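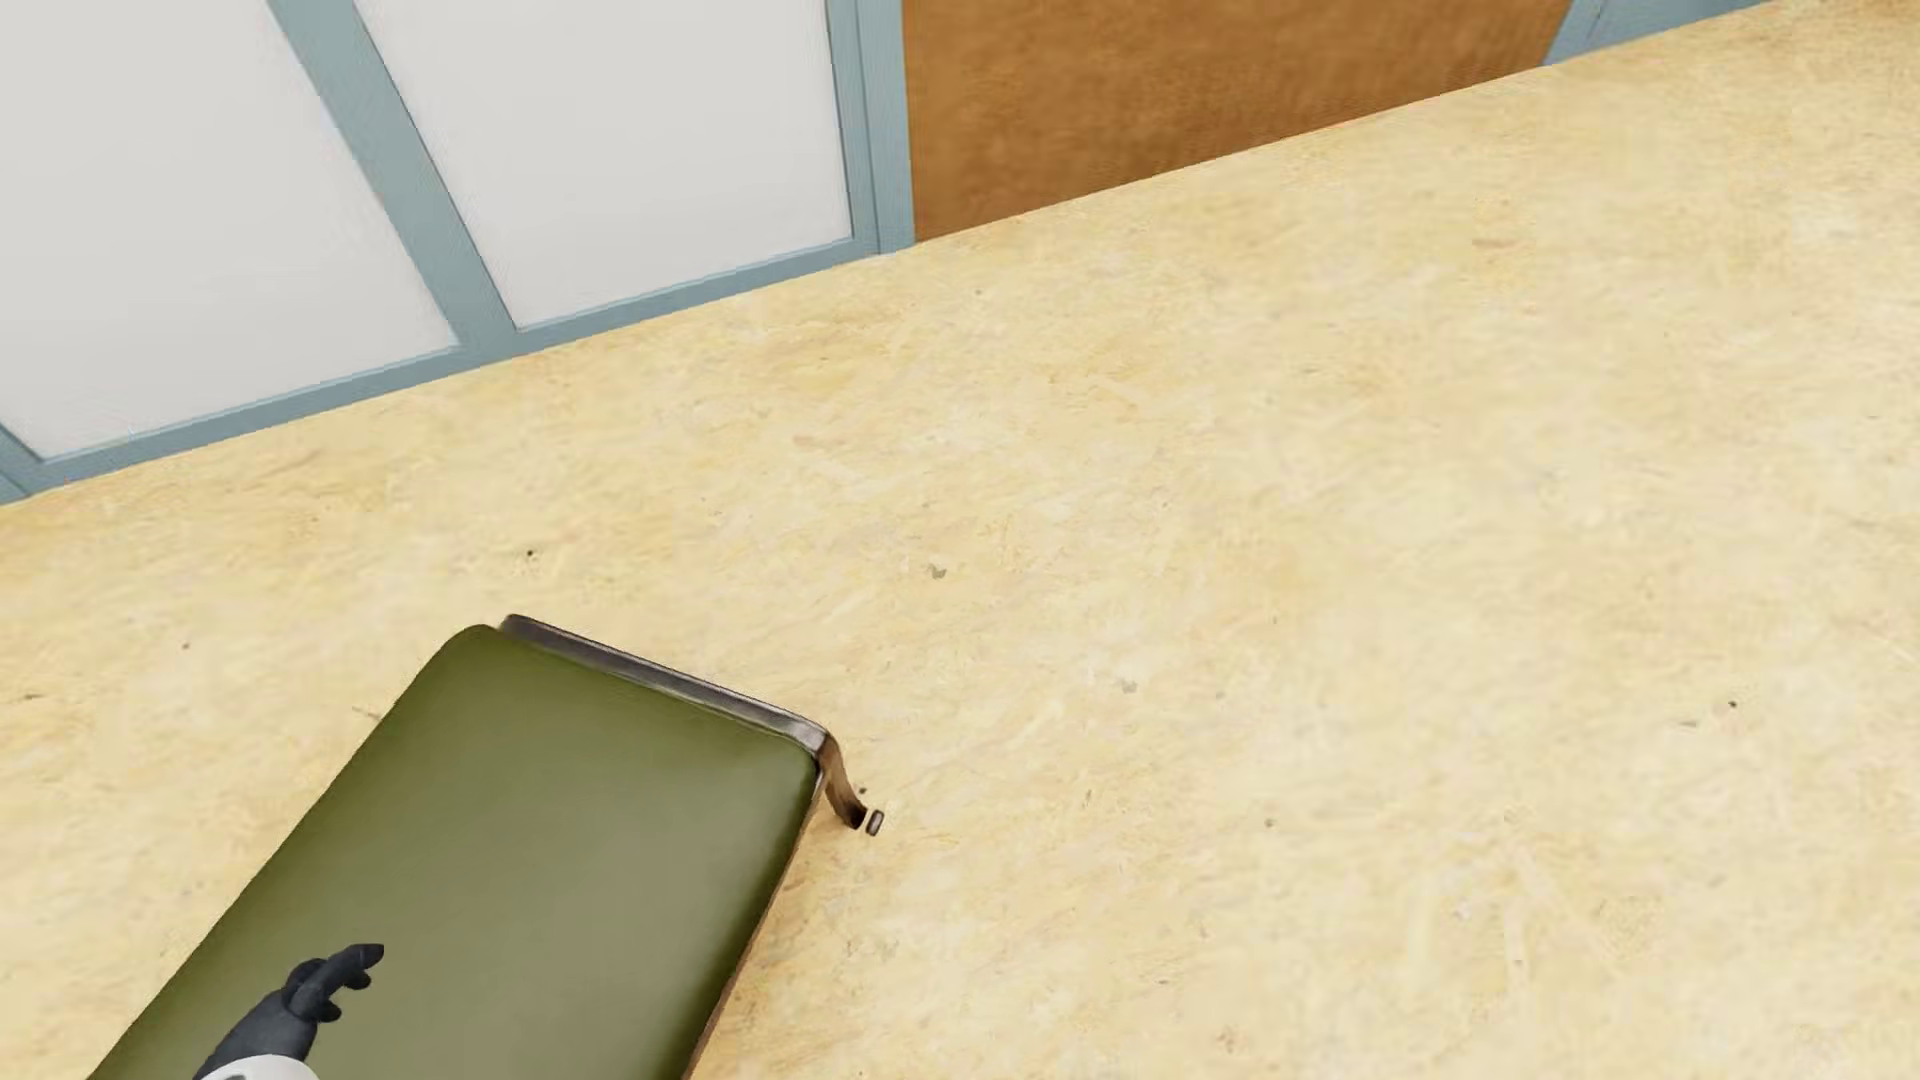 ## 4. Setting up the room in the simulator

I built the Brevard flat as my default test room for the Usside walker, and it's the one I'd start you on too. You've got the controller loaded from section 3, so now we need somewhere sensible for it to walk.

1. Open the Brevard room and leave the furniture where it is. The green ottoman by the double doors is handy – it gives you something low to check against in the head view.
2. Switch to the head view and look down. You want to see a hand and a decent stretch of yellow floor. If all you get is the inside of the collar, the neck offset is wrong. Type in 307 and reload.
3. Set the collision margin on the ottoman to 87. Do the legs as well as the cushion! They're thin and curved, and I forgot them the first time and spent a whole evening wondering why my walker kept snagging its toes.
4. Swap to the room view and pick a short path across the floor, past the single blue-grey door. Keep it clear of the kitchen units for now.
5. Press Walk and watch the arms before you worry about the feet. One should hang near the body while the other swings out. If both swing together, stop and go back to the gait file.

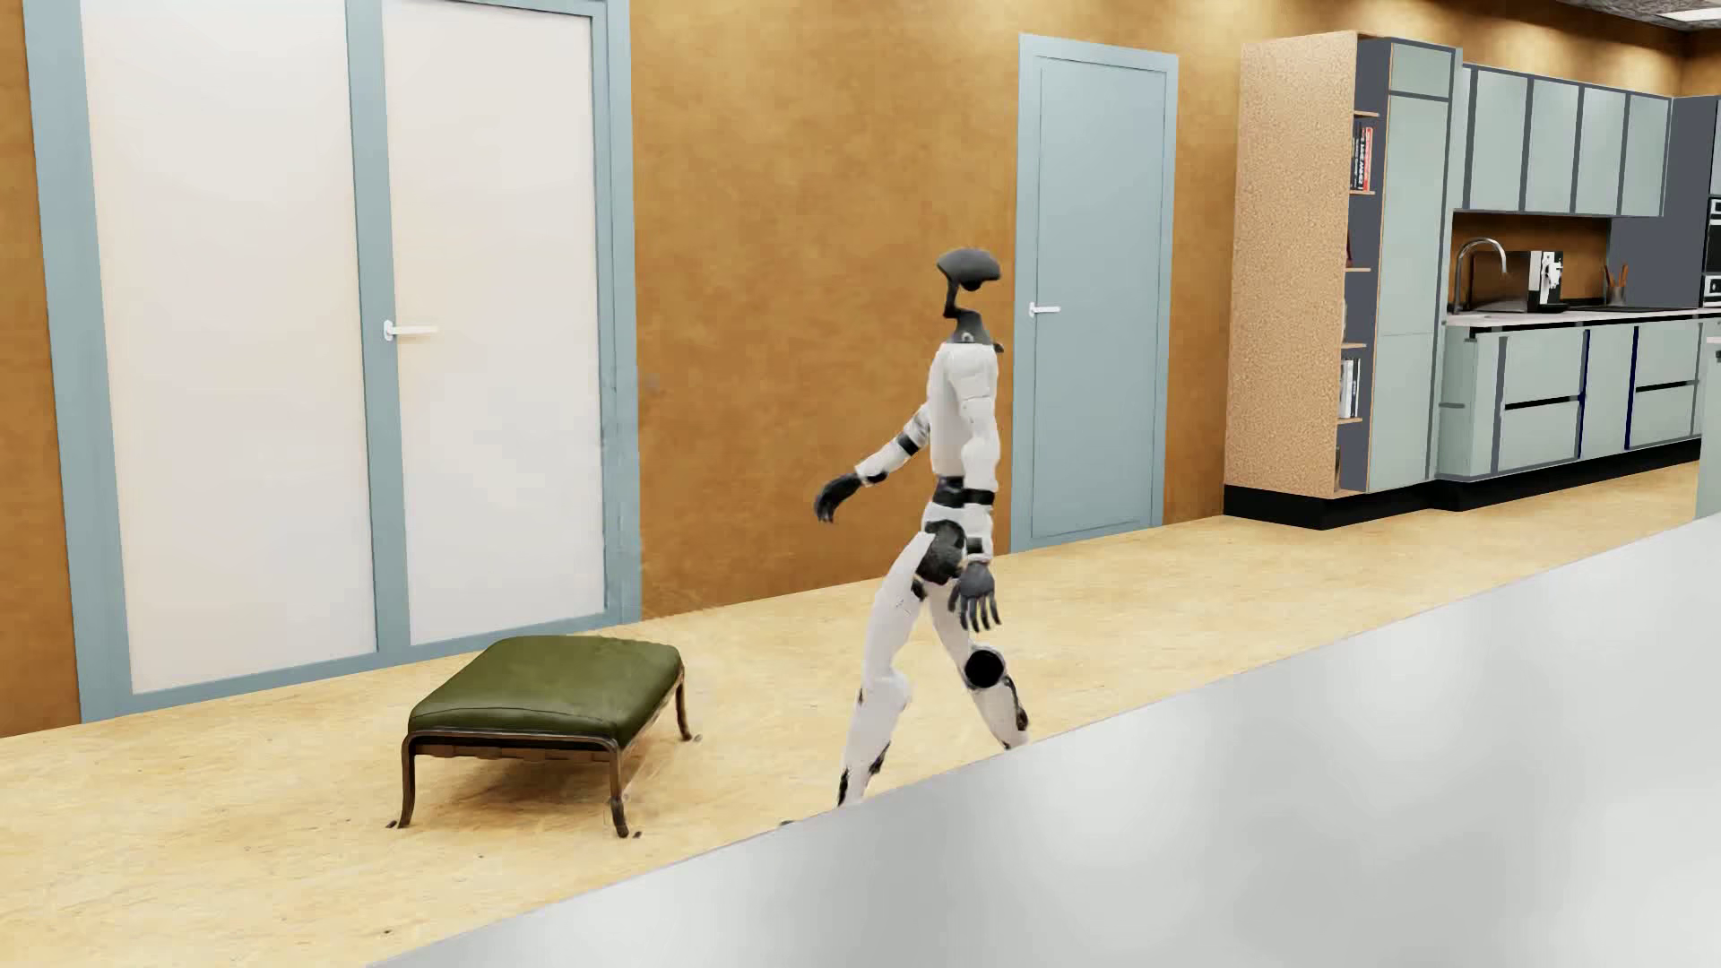 *Room view, Usside walker in mid-stride between the ottoman and the single door.*

**Note:** The room view can hide the feet behind whatever is in the foreground. I move the view up a bit when I'm checking foot contact, then put it back.

**Caution:** Don't change the floor friction while the walker is moving. Pause first, make the change, then reset the pose. I've lost a good gait file that way (the autosave kept the bad one).

6. Once you're happy, save the room under a new name and run the path for 380 steps with logging on.
7. Open the log in Brunet and look at the hip joints. Small ripples are fine, but a big spike usually means you need to go back to step 3.

The Ukness room uses the same settings, apart from the collision margin, which I cover in section 5.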